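Clubs > Stiltthorpe Robotics Club > How It Works > Two Arms, One Job

Two Arms, One Job
By Ravinder Li, 11/24/19

Try picking up a thin book from a table with one finger. It slides. Now use two hands, one on each side. Your left hand holds the book still while your right hand lifts an edge. You did not have to plan this. A robot does.

The Stiltthorpe Robotics Club meets after school in the Girard building. This year the project is called Jomden. It has two robot arms, and the goal is to make them work as a pair.

A robot arm is built a little like yours. The stiff parts are called links. They do the job of your bones. The places where links meet are called joints, and a motor at each joint makes it turn. At the end is a gripper, which opens and closes like a thumb and one finger.

Each motor can report its angle. An angle is a measure of how far something has turned. If the computer knows every angle and the length of every link, it can work out where the gripper is. This kind of math has a long name: forward kinematics. Ghada Khasawneh, who is in sixth grade, did it on graph paper first with two cardboard strips and a pushpin.
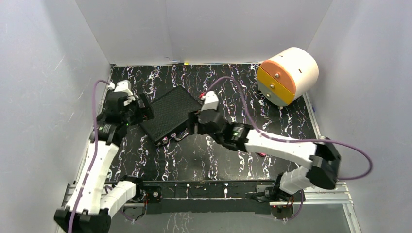
Going the other way is harder. Suppose you know where the gripper should go and you want the angles. There may be more than one answer, because an elbow can often bend up or down and still put the hand in the same spot. The program has to choose one. It must also choose a path that keeps the two arms from bumping into each other.

Flat objects are a good test. A gripper needs something to close on, and a flat object lying on the floor has very little edge to grab. If one arm pushes while the other is still reaching, the object turns and the second arm misses.

The club handles this with waiting points. A waiting point is a line in the program that says: stop here until the other arm is ready. The Jomden program has four of them. Gaétan Nguyen wrote the first version with none, and the arms kept arriving at different times.

Every run is saved as a list of angles. One practice run made a list of 2,544 lines. Students read through the list to find the line where a joint moved too far or too late – slow work, but it shows which part of the program to fix.

You can try a waiting point at home. Ask a friend to stand across a table from you. Put a sheet of cardboard between you, and use one hand each. Lift it without talking. Then try again, but say "ready" before you lift.

The next page, on sensors, will be added in February.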